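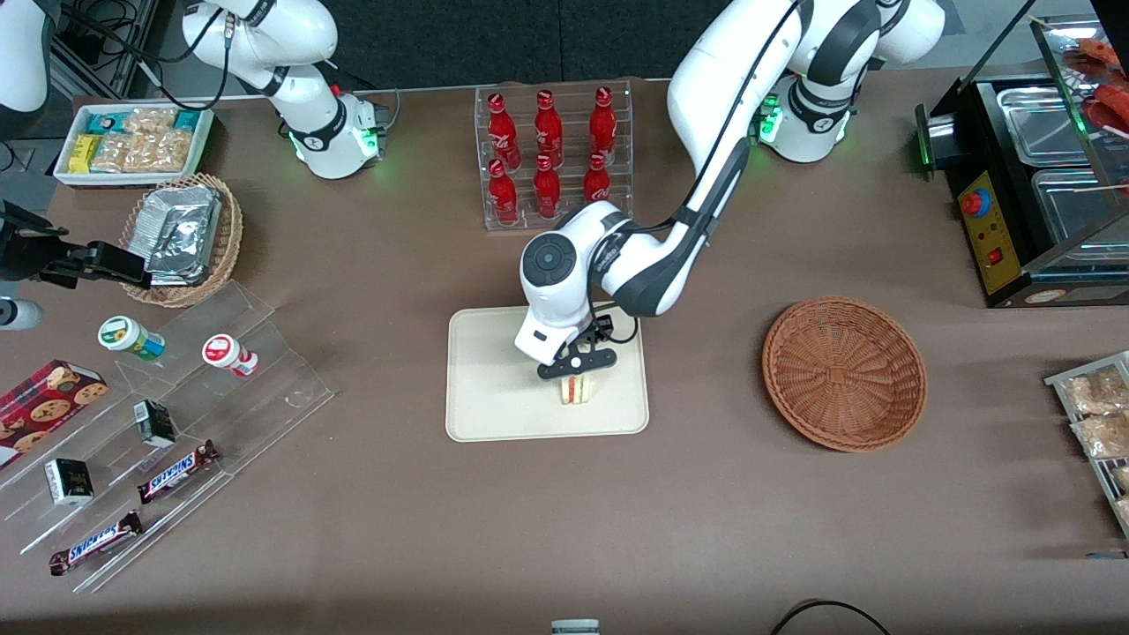
그림 4-1 흰색 로봇 팔과 삼각 샌드위치

교재 > 대중문화와 언론 > 2부 연예 기사의 제작 > 4장

4장 측근은 누구인가: 연예 기사의 익명 취재원

연예면을 펼치면 이름 없는 사람들이 말을 참 많이 한다. 측근, 지인, 관계자, 업계 관계자, 사정을 잘 아는 소식통. 이들은 배우의 이혼 사유를 알고, 가수의 재계약 금액을 알고, 촬영장에서 누가 누구와 밥을 따로 먹는지도 안다. 그런데 독자는 이들에 대해 아무것도 모른다. 나이도 직업도 모르고, 그 배우와 마지막으로 통화한 때가 어제인지 삼 년 전인지도 모른다. 이 장에서는 그런 취재원을 다룬다. 미리 말해 두자면 필자는 이들의 말을 대체로 믿지 않는 편이고, 학생들도 이 장을 읽는 동안만은 믿지 않는 쪽에 서 보기를 권한다. 믿는 연습은 이미 충분히 했을 것이다.

익명 취재원이 필요 없다는 주장은 물론 지나치다. 기획사의 임금 체불이나 제작 현장의 폭행을 알린 사람들 가운데는 이름을 밝혔다면 일자리를 잃었을 사람이 적지 않다. 정치부나 사회부에서 익명을 허용하는 논리가 그대로 적용되는 경우다. 의심스러운 것은 그 논리가 열애설에까지 따라 들어오는 과정이다. "두 사람은 서로를 진지하게 생각하고 있다"고 말한 지인은 무엇으로부터 보호받고 있는가? 축하 인사를 전하는 사람의 이름을 가려 주어야 할 이유를 필자는 아직 듣지 못했다.

4.1 사례: 파라차 하차설

교과서에 자주 실리는 추문은 대개 너무 크다. 체포와 재판이 나오고 기자 회견이 나온다. 익명 취재원의 버릇을 관찰하려면 작고 시시한 사건이 낫다. 배우 바바르 파라차(Babar Paracha)의 드라마 하차설이 그런 사건이다.

파라차는 연속극 〈나미네〉(Namine)에서 주인공의 형을 연기하고 있었다. 두 번째 시즌 촬영이 한창이던 8월의 어느 오전, 연예 전문지 《팬》(Fan)의 온라인판에 그가 작품에서 빠진다는 기사가 올라왔다. 제목은 "파라차, 제작진과 갈등 끝에 하차"였다. 본문에는 근거가 되는 문장이 둘 있었다. 하나는 "파라차의 측근은 그가 많이 지쳐 있다고 전했다"였고, 다른 하나는 "제작 사정에 밝은 관계자에 따르면 대본을 두고 의견 차이가 있었던 것으로 안다"였다.

이 두 문장을 천천히 읽어 보자. 지쳐 있다는 말은 하차한다는 말과 다르다. 8월에 야외 촬영을 하는 사람은 대부분 지쳐 있다. 대본을 두고 의견이 갈렸다는 말도 갈등이라고 부르기에는 모자라고, "있었던 것으로 안다"는 표현은 말하는 사람이 그 자리에 없었다는 고백에 가깝다. 하차라는 단어는 취재원의 입에서 나온 적이 없다. 제목에만 있다.

기사가 나간 뒤의 진행은 빨랐다. 10분 만에 다른 매체의 첫 기사가 나왔고, 그날 저녁까지 약 70건이 뒤를 이었다. 기사 유통을 추적하는 업체 탄덱스(Tandex)가 나중에 이 기사들을 모아 살펴보았는데, 새로운 취재원을 댄 기사는 4건이었다. 나머지는 《팬》의 두 문장을 옮기거나, 《팬》을 옮긴 기사를 다시 옮겼다. 옮기는 동안 문장은 조금씩 단단해졌다. "의견 차이가 있었던 것으로 안다"가 "의견 차이가 있었다"가 되고, 오후에는 "심각한 불화를 겪었다"가 되었다. 측근 한 사람은 어느새 "복수의 측근"으로 불어나 있었다.

새 취재원을 댔다는 4건도 들여다보면 시원치 않다. 한 건은 파라차와 예전에 같은 작품에 나왔다는 배우의 일반적인 인물평이었고, 또 한 건은 이미 퍼진 소문을 들었다는 방송사 직원의 말이었다. 남은 두 건에는 "업계 관계자"가 등장하는데, 표현이 서로 너무 닮아 같은 사람에게 전화를 걸었으리라는 의심이 든다. 물론 이것은 의심일 뿐이고 필자에게 증거는 없다. 증거가 없을 때는 이렇게 없다고 쓰면 된다. 어려운 일은 아닌데 연예면에서는 좀처럼 보기 힘들다.

4.2 소속사의 침묵과 입장문

파라차의 소속사 먼델(Mundell)은 밤이 되어서야 입장을 냈다. "배우 본인에게 확인 중이며 추측성 보도를 자제해 달라"는 내용이었다. 이런 문장을 그대로 받아들이는 것도 곤란하다. 소속사는 배우의 일정표를 관리하는 회사다. 다음 주 촬영에 나가는지 여부를 확인하는 데 하루가 꼬박 걸렸다면, 일을 매우 못하거나 답을 미룰 이유가 있었다고 보아야 한다.

어떤 이유였을까? 당시 파라차의 출연료 재협상이 진행 중이었다는 이야기가 뒤늦게 나왔다. 사실이라면 하차설은 먼델에게 그다지 나쁜 소식이 아니었을 수 있다. 배우가 떠날지도 모른다는 소문은 협상장에서 쓸모가 있기 때문이다. 그렇다면 《팬》에 전화한 측근은 먼델의 직원이었을까? 여기서 많은 학생이 고개를 끄덕이는데, 너무 빨리 끄덕인다. 이익을 본 사람이 곧 일을 꾸민 사람이라는 추론은 탐정 소설에서 잘 통하고 현실에서는 자주 빗나간다. 재협상 이야기 자체도 출처가 익명이다. 익명의 소문을 의심하려고 또 다른 익명의 소문을 끌어다 쓰는 셈이니, 필자도 이 문단에서는 떳떳하지 못하다.

확실한 것만 추리면 내용은 초라해진다. 파라차는 〈나미네〉 두 번째 시즌의 마지막 회까지 나왔다. 《팬》은 기사를 삭제하지 않고 제목만 "파라차, 하차설 딛고 촬영 지속"으로 고쳤다. 하차설을 처음 만든 매체가 하차설을 딛고 일어선 배우의 이야기를 전하게 된 것이다. 정정 보도는 없었다.

4.3 익명 표현의 등급

현장 기자들은 익명 취재원을 부르는 말에 나름의 등급이 있다고 설명한다. "측근"은 당사자와 직접 연락하는 사람, "지인"은 그보다 먼 사람, "관계자"는 해당 회사나 작품에 고용된 사람, "업계 관계자"는 같은 업종에 있으나 그 일과는 무관할 수 있는 사람이라는 것이다. 그럴듯한 설명이다. 다만 이 등급을 적어 둔 편집 지침을 보여 달라고 하면 대부분 보여 주지 못한다. 같은 매체 안에서도 기자마다 기준이 다르고, 편집자가 문장이 심심하다며 "지인"을 "최측근"으로 올리는 일도 있다고 한다.

독자 쪽 사정은 더 나쁘다. 등급이 있다는 사실조차 전달받은 적이 없으므로, 독자는 "최측근"이라는 말에서 정보의 질보다는 기사의 온도를 읽는다. 뜨거운 기사라는 신호로 받아들인다는 뜻이다. 취재원의 위치를 알리려고 만든 말이 제목을 꾸미는 말로 바뀌었다면, 그 말을 계속 취재 용어라고 부를 수 있을지 따져 볼 만하다.

몇몇 매체는 익명을 쓸 때 이유를 함께 적도록 하고 있다. "계약상 비밀 유지 의무가 있어 이름을 밝히지 않은 제작사 직원"처럼 쓰는 방식이다. 분명 나아진 점이 있다. 그러나 이 방식도 금방 관용구가 되었다. "민감한 사안이라 익명을 요구한 관계자"라는 구절은 이유를 적은 것처럼 보이지만, 민감하다는 말이 무엇을 가리키는지 밝히지 않는 한 빈칸과 다를 바 없다.

4.4 속도라는 변명

연예부 기자에게 왜 확인하지 않았느냐고 물으면 대개 시간이 없었다고 답한다. 거짓말은 아닐 것이다. 첫 기사가 나간 뒤 10분 안에 따라붙지 못하면 검색 화면에서 밀려나고, 밀려난 기사는 읽히지 않는다. 경력이 짧은 기자일수록 이 압박을 온몸으로 받는다. 그들을 꾸짖는 것으로 이 장을 채울 생각은 없다.

그래도 변명이 어디까지 닿는지는 재 보아야 한다. 파라차 하차설의 경우 시간이 부족했던 쪽은 뒤따라 쓴 매체들이다. 《팬》은 사정이 달랐다. 첫 보도를 한 매체였고, 경쟁자가 같은 내용을 쥐고 있었다는 흔적도 없다. 제작사에 전화 한 통을 걸고 한 시간을 기다렸더라도 잃을 것은 크지 않았다. 기다렸다면 기사가 사라졌을지 모른다는 것, 속도를 내세우는 쪽에서는 이 가능성을 잘 꺼내지 않는다.

뒤따라 쓴 매체에도 선택지는 있었다. "《팬》이 익명의 인물을 인용해 보도했으나 본지는 확인하지 못했다"는 한 문장은 쓰는 데 일 분이 걸리지 않는다. 이 문장을 넣은 곳이 드문 까닭을 속도로 설명하기는 어렵다. 필자는 이 문장이 기사를 시시하게 만들기 때문이라고 짐작한다. 동의하지 않는 현직 기자도 있을 것이고, 그들의 반론은 이 장 뒷부분에 따로 실었다.

주요 용어

측근: 당사자와 가깝다고 매체가 판단한 익명 취재원. 가까움의 기준은 공개되지 않는 것이 보통이다.
재인용: 다른 매체의 보도를 근거로 삼는 것. 원출처를 밝힌 경우와 밝히지 않은 경우를 구별해야 한다.
제목 상승: 본문의 근거보다 제목의 단정 수위가 높아지는 현상. 이 책에서만 쓰는 말이므로 다른 과목의 답안에 쓸 때는 풀어서 설명할 것.

생각해 볼 문제

최근에 읽은 연예 기사 하나를 골라 익명 취재원의 말만 남기고 나머지를 지워 보라. 남은 문장으로 원래의 제목을 붙일 수 있는가?

먼델의 입장문을 홍보 담당자의 자리에서 다시 써 보라. 거짓말을 하지 않으면서 협상에도 불리하지 않은 문장이 가능한지, 가능하지 않다면 무엇을 포기할지 2000자 이내로 정리한다.

필자는 4.2절에서 출처가 불분명한 재협상 이야기를 소개했다. 교재에 이런 내용을 싣는 것이 정당한지 토론하라. 싣지 말았어야 한다는 의견도 환영한다.

다음 절에서는 《팬》의 두 문장으로 돌아가, 직접 인용과 간접 인용이 섞일 때 독자가 무엇을 취재원의 말로 기억하는지 살펴본다.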